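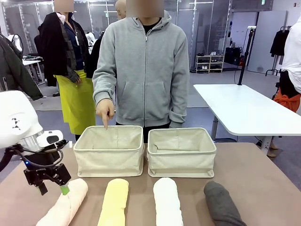

**Figure 4.** Rolled towels on a tabletop: pale pink, pale yellow, white and dark gray.

### 3.2 Storage form and drying before reuse

Towels in shared facilities are stored flat, folded or rolled, and the choice is usually made on grounds of shelf space. Its effect on residual moisture has received less attention. A towel that leaves the dryer slightly damp will continue to lose water in storage, but the rate depends on how much of its surface is open to the air. In a folded stack, only the outer faces and the edges are exposed. In a roll (Figure 4), the two ends are open as well, and air can reach the inner turns along the spiral – provided that the roll is not wound too tightly.

We compared the two forms at the Stelelcombe and Geddes sites, both of which send their linen to the same laundry. The sample covered 3,340 towels, all of cotton terry and all past their first 30 wash cycles, by which point shrinkage had leveled off. Each towel was weighed on leaving the dryer and again after nine hours on an open shelf. Room temperature and relative humidity were logged throughout. Towels with visible damage to the hem were left out, as loose threads made the weights unreliable.

Rolled towels lost more moisture than folded towels at both sites. The difference was larger at Geddes, where the shelves are slatted and air can pass from below. At Stelelcombe the shelves are solid, and rolls in the bottom layer dried no faster than folded towels in the middle of a stack. Shelf type and storage form should therefore be treated together in any later model.

Tightness proved harder to control. Staff at the two sites were given the same written instructions, but roll diameters still varied from one shift to the next. Following Duman and Mittal, we define tightness as the ratio of towel thickness under no load to the mean spacing between turns. Rolls with a high ratio behaved much like folded towels: the ends dried and the core stayed damp. We found no effect of dye color on drying once towel mass was taken into account, although dark towels were on average heavier in our sample.

Two limits should be noted. First, the weights do not show where in the towel the water was held, and the statement on damp cores rests on hand checks of a small subset. Second, the Gusby site was dropped after its humidity logger failed in May – its data appear in the appendix but were not used in the fits. The effect of storage form on odor is taken up in Section 3.3.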